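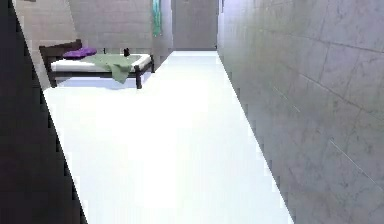 メルクビー、返信ありがとう。でも床の明るさを落とすのは、私はまだ反対かなあ。ここで楽をすると、あとで違う部屋を読み込ませたときに、また一からやり直しになる気がするんです。

投稿者:isah_74 9月 21:40
カテゴリ:学生ロボット部 > シミュレーション課題

うーん、言いたいことはよく分かります(去年の私もまったく同じことを書いていました!)。ただ、いまの床は白く飛んでしまっていて、右の石の壁との境目はまだいいのに、手前の黒っぽい面のところは縁がギザギザで、うちの班の経路計画はそこで毎回迷うんですよね。まずは明るさを下げて一度ゴールまで行かせてあげたい、というのが正直な親心です。

投稿者:merkby 21:58

横から失礼します、ブリナシク班のンケチです。うちは床には手をつけず、ベッドを目印にする方法を試しています。紫の枕と緑の毛布は色がはっきりしているので、一年生が書いた簡単な色抽出でもちゃんと拾えて、みんなで大喜びしました。奥のタオルも使えないかと欲張ったのですが、毛布と色味が近いせいか、しきい値を広げると一緒くたになってしまって、二回やり直して今は保留です。

投稿者:nkechi_m 22:15

ンケチさん、それ楽しそう! でも目印に頼ると、毛布の色を変えられたら終わりじゃないですか? スコンドポート杯の規定だと、本番は家具の色が変わることもあると先輩のガルバさんから聞きました。あと、毛布の後ろに立っている小さい黒いもの、あれは瓶ですか、人形ですか。把持の対象に入れていいのか、うちの班では意見が割れています。

投稿者:isah_74 22:31

色の件はそのとおりで、耳が痛いです……。黒いものは私にも見分けがつかないので、モデルの一覧を見てから書きますね。七時の部会までに四班ぶんの設定ファイルを共有フォルダに入れておいてもらえると、とても助かります。床の明るさは、各班で好きにしていいと思いますよ。

投稿者:nkechi_m 22:47

了解です。じゃあうちは暗くした版と元の版、両方入れておきます。

投稿者:merkby 23:02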